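Bestska tests two-armed robots for kitchen work. We run them through ordinary chores in a fitted kitchen, find the faults and report them to the people who build them. Our offices are on the first floor of the Magalhães building, and the test kitchen is next door to them.

## The July fault

In July our Dileo arm lost grip pressure during a long run of loading tests. The hand let go of a mug over the open dishwasher and the arm carried on to the rack as if it still held it. The mug broke. The stop button worked, but it took our operator nine seconds to reach it, and we decided that was too long.

The cause was a worn connector in the wrist. It had done roughly 3,000 cycles and our checks did not cover it. We stopped all work with the arms for 16 days.
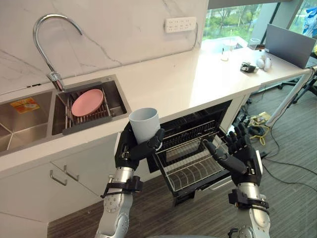
## What we changed

- Wrist connectors are replaced every 88 hours of running.
- The operator keeps a stop button in hand during every run.
- If grip pressure drops, both arms halt where they are.
- Fault reports go to the builder the same day.

The full report is kept with our Ludelell test records. Clients can ask for a copy through the office.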